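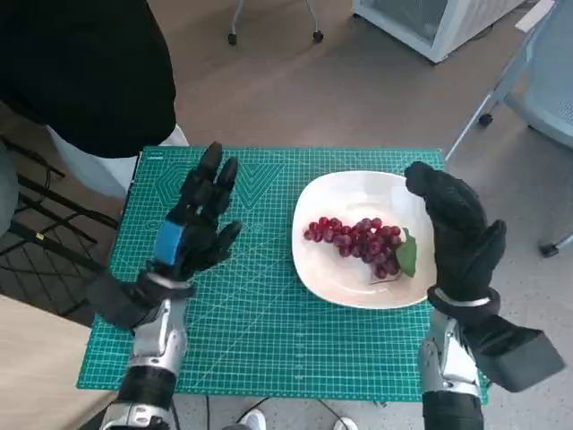 ## 4. Setting up the Somine tabletop dehydrator

Read this section before you dry your first batch. It was written by Tülin Dağdelen and checked by Natalia Ocampo in the Woltus kitchen workshop. Last change: 2024-11-15.

### 4.1 Choosing the place

1. Put the dehydrator on a flat and hard surface. A kitchen bench is good. A carpet or a folded towel is not good, as the air intake is under the base.
2. Leave a free space of 40 cm behind the back panel. The warm air comes out there and it must not blow on a curtain or on painted wood.
3. Plug the cord directly into the wall. Do not use a power board together with a kettle or a toaster.

**Caution:** The model needs up to 1000 W while it warms up. If the fuse in your kitchen is weak, start the dehydrator first and switch on other things later.

### 4.2 First run without food

1. Wash the five trays in warm water with a little dish soap. Do not put them in the dishwasher – the mesh loses its shape and after this the trays do not stack well.
2. Dry the trays and put them in the unit with the small arrow to the front.
3. Close the lid. You should hear one click on each side.
4. Turn the dial to the highest position and let it run for 40 minutes with a window open.
5. Switch off and wait until the base is cold.

A light smell of new plastic is normal in the first run. If you still notice it in the second run, please write to the shop in Barrera where you bought the unit.

### 4.3 Preparing the fruit

1. Sort the fruit and take away every soft or split piece. One bad piece can give its taste to the full tray.
2. Remove stems and leaves.
3. For fruit with a strong skin, like grapes, plums and blueberries, dip it in boiling water until the skin shows small cracks, then cool it in cold water.
4. Pat the fruit with a clean cloth. Wet fruit makes the drying longer.
5. Place the pieces in one layer. They can be near each other but they should not touch.

**Note:** Slices of apple and pear become brown very fast. Put them in water with lemon juice for 5 minutes before you load the tray. The colour will stay lighter, and most people do not taste the lemon.

### 4.4 Changing the tray order

The bottom tray receives the most heat. In the middle of the drying time, move the bottom tray to the top and let the others go one place down. Use oven gloves. Do not leave the lid off longer than you need, and write the time on the chart at the end of this manual. 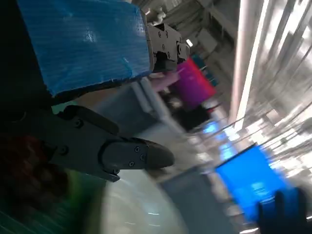 **Can I dry grapes and onions in the same batch?**

It is better to dry them separately, because the smell of the onion goes into the fruit and does not leave it.

### 4.5 Storage

1. Let the dried fruit cool completely on the tray.
2. Fill a glass jar loosely and close it.
3. Shake the jar once a day during the first week. If you see drops on the inside of the glass, the fruit must go back in the dehydrator.
4. Write the name of the fruit and the month on the lid. Fruit dried in January should be eaten before the summer heat in most parts of Australia.

Replacement trays and mesh sheets are listed in section 7 under the name Nurnden.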